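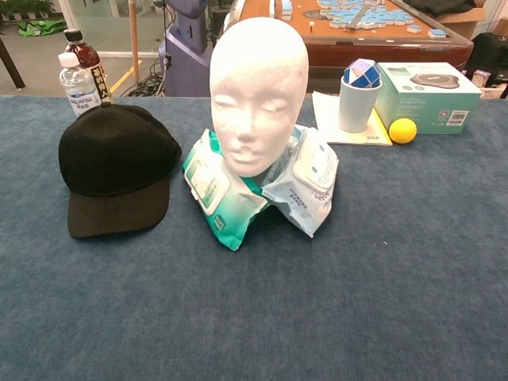
Vol. 14, No. 2

3.2 What ends up on the side table

I had planned to spend this part of the paper on the game table, with its orange-brown felt and its light blue and white tiles, but the longer I worked with the material the more I got pulled toward the other table — the one nearby where things simply get put down. Figure 3 shows it on one of the days I used for the close reading, and I still find it the most useful picture in the whole set.

A side table in a game room has no rules posted on it, so I went in expecting a mess. What I kept finding was a kind of line-up along the far edge, with the wide middle of the cloth left open. In Figure 3 there's a black cap, a foam head propped on two packs of wipes, a cup with a twisty blue and white puzzle in it, a small yellow ball and a mint-green box. Drinks stand in the back corner, behind the cap. I coded all of these as "parked" items (see Section 2 for the codes), meaning things set down at the margin of a surface that somebody could still want to use.

The wipes gave me the most trouble! In my first pass I had a single code for cleaning supplies, and both packs went straight into it. But look at where they are. They're crumpled under the foam head like a collar, so for coding purposes they're also a stand, and a soft one. I went back through all 2,662 entries in the Ayala log and added a second column for what an object was holding up, or being held up by, at that moment. It took most of August and I'd do it again.

The cup is a similar case. I would normally write "cup" and move on, except that this one has a puzzle toy sticking out over the rim and is standing on a sheet of white paper or a napkin. So we get a thing in a thing on a thing, and my original form (adapted from the Stikurard checklist) had one box for all of it. I ended up scoring stacks from the top down. The puzzle counts as the item, the cup as its holder and the paper as the base.

I also want to say a word about the cap, which drew comments from both readers of my draft. They asked why I hadn't paired it with the foam head, a cap and a head being such an obvious match. My rule was contact only. The cap lies on the cloth to the left of the head, crown up, so it gets its own line and the head gets another. I know this feels a bit stubborn — it does keep the guessing out of the codes, and guesses about who meant to put what on what are saved for Section 4.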